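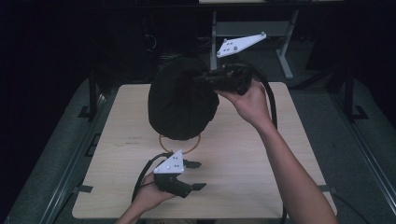 NILLPORT, 6/11/23 - The Nillport School of Applied Technology has opened the first season of the Mustow Handling Challenge, a student project in which teams record everyday manual tasks and use the recordings to teach a robot arm to repeat them. The project is open to students in the second and third years of the automation program and counts toward the practical part of the degree. Each team works at a padded bench with a wooden board clipped to it, and all tasks are carried out with a pair of hand-held grippers, one for each hand. In the sack task, the student closes one gripper on the gathered top of a black fabric sack and holds it up over a thin ring lying flat on the board. The white plates on the grippers carry the markers used to follow their position.

The Challenge replaces the written project report that third-year students used to submit in December. Faculty members in the automation department had asked for a project in which planning, hand work and programming would be graded together. The new format was approved by the school's academic council last year and was tried with one small group before being offered to all eligible students.

A total of 384 students are enrolled in the automation program, and 9 teams have been accepted for the first season. Teams were formed by application. Each was required to include at least one student with no earlier course work in robotics, a rule the department intends to keep. Students from the design and materials programs may join a team with the approval of their advisor.

Every team is given the same set of tasks. These include lifting and placing soft items, moving small rigid parts, and opening and closing containers. Soft items have been given the most weight in the scoring. Cloth changes shape each time it is picked up, and a motion that suits one attempt may be of little use on the next. Teams are therefore expected to record the same task many times, with the item set down differently at the start of each attempt.

The teams have so far submitted 1552 recordings. Of these, 460 are of the sack task. All recordings are reviewed by a second team before they are accepted. The reviewing team may return a recording if the start position is not clear, if the item leaves the board, or if the task sheet has been filled out incorrectly. Returned recordings may be made again without penalty until the submission date set for each task.

Training of the robot arm takes place in the Fendlow Laboratory on the school's main campus. Bench time is booked through the laboratory office and is divided equally among the teams. Students must complete the laboratory safety course before their first session, and a member of the teaching staff is present whenever the arm is powered. Recording sessions with the hand-held grippers may be held without the arm and are scheduled separately, in the afternoon and early evening.

Grading is in two parts. The first covers the quality of the recordings and the written notes that go with them. The second covers the performance of the arm on a set of trials that the teams will not see in advance. The trials will use the same kinds of items as the recordings, in sizes and colors chosen by the examiners. A team whose arm does not complete a trial may still receive a passing grade if its notes explain the result and propose a sound next step.

The final trials will be held in December in the James Hall and will be open to the public. Families, local employers and area high school classes are invited to attend. Seating is free, but groups are asked to register with the school's events office so that places can be reserved. A short guide to the tasks and the scoring will be handed out at the door, and the benches used by the teams may be visited between trials.

Following the trials, the school will make the accepted recordings available to its own students for course work. Requests from other schools will be considered individually by the automation department. Applications for the second season will open after the results have been posted, and the number of teams will depend on available bench time.

About the Nillport School of Applied Technology
The Nillport School of Applied Technology offers degree and certificate programs in automation, design, materials and industrial maintenance. Evening courses are offered to working adults during the fall and spring terms.

Media contact
Office of Communications
Nillport School of Applied Technology
Members of the press who wish to attend the final trials or visit a recording session are asked to contact the office in advance.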